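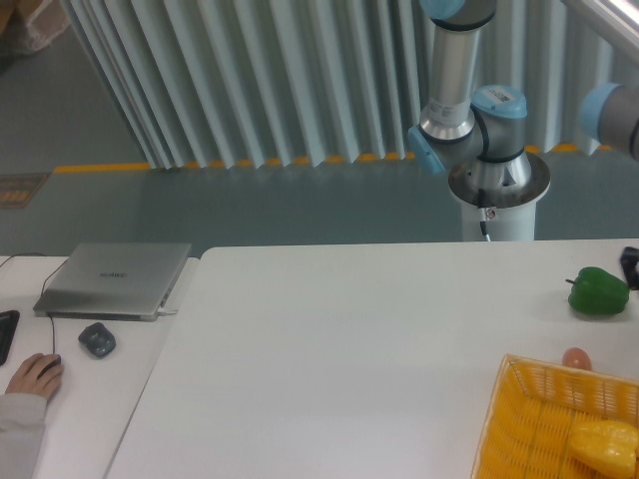 # Floor and curtain work finished at Skellstead hall

2024-10-17

The ground-floor work hall at Skellstead is back in use after a refit that covered the floor, the floor markings, the dividing curtain and the tables. Bookings reopened this week. The hall had been closed in stages from August.

The largest item was the floor. The old surface had worn through to the concrete along the main walking route, and patches laid over earlier cracks had begun to lift at the edges. Contractor Quartey ground the slab back, filled the cracks and applied a smooth grey-green epoxy finish. The finish runs under the curtain line without a joint, so both sides of the hall are on one level. The previous floor had a metal strip at that point, which caught trolley wheels and had to be screwed down again several times a year.

Quartey worked in two halves to keep one side of the building open for storage. The second half took longer than planned. A section near the loading door failed its moisture check and was left for a further 14 days before coating. Foot traffic was then allowed first, with loaded trolleys following once the coating had reached full hardness.

A yellow safety stripe has been painted on the floor at the curtain. It shows the limit of the working side and is meant to stay clear at all times, including during deliveries. Users are asked not to stand goods on it or stick tape over it. Tape residue was one of the main faults noted on the old floor, and the cleaning contract does not cover its removal.

The curtain is new. It is a tall, pleated type in white and pale grey, supplied by Gotum, and replaces the folding panels that had been in place since the hall opened. The panels gave better sound separation but took two people to move, and the lower guides jammed with grit. The curtain can be drawn by one person. Its hem comes down to the stripe when closed. It is not a fire barrier, and the fire plan for the hall has been redrawn on that basis - copies are held at the front desk.

Sound is the main point raised by users so far. Groups booking opposite sides of the hall at the same hour will hear each other, and the booking form now asks whether the session includes loud work. Where both sides answer yes, the later booking will be offered another slot.

The old benches have been taken out. White tables now serve the working side, set side by side where a wider surface is needed. The matte top was preferred to a gloss one, which gave strong reflections under the ceiling lights during a trial at the Cemosville site. Two heights were tested there, and the lower was rejected after complaints of back strain from people standing at it for a full session.

Some rules on table use have changed with the new stock:

- No cutting directly on the top. Mats are kept in the store and must be signed out.
- No solvent cleaners. Use a damp cloth and the mild detergent supplied.
- Tables are to be lifted, not dragged. Drag marks in the floor coating will be charged to the booking.
- Tables pushed together should be left level with one another at the end of the session.

The floor needs slightly different care from the old one. It should be swept dry each evening and washed once a week, 52 times a year, with a neutral cleaner at the dilution printed on the container. Stiff wire brushes are not to be used. Small chips can be filled on site with the repair kit left by Quartey, but any damage larger than a coin should be reported before it is touched. Water left standing will not harm the coating, though it makes the surface slippery, and floor signs should be put out whenever washing is under way.

Hire charges are unchanged for the rest of the year. A refundable deposit of 1,000 now applies to whole-hall bookings, payable when the booking is confirmed. Single-side bookings carry no deposit. The maximum length of a single-side session has been set at four hours, and longer sessions can be arranged by booking two slots in a row.

One job remains open. The curtain track needs a further adjustment at the end nearest the store, where the runners are stiff over the last short length. Gotum will carry out the work outside booked hours, and neither side of the hall will need to close for it. Until then, users should draw the curtain slowly at that end and should not pull on the hem.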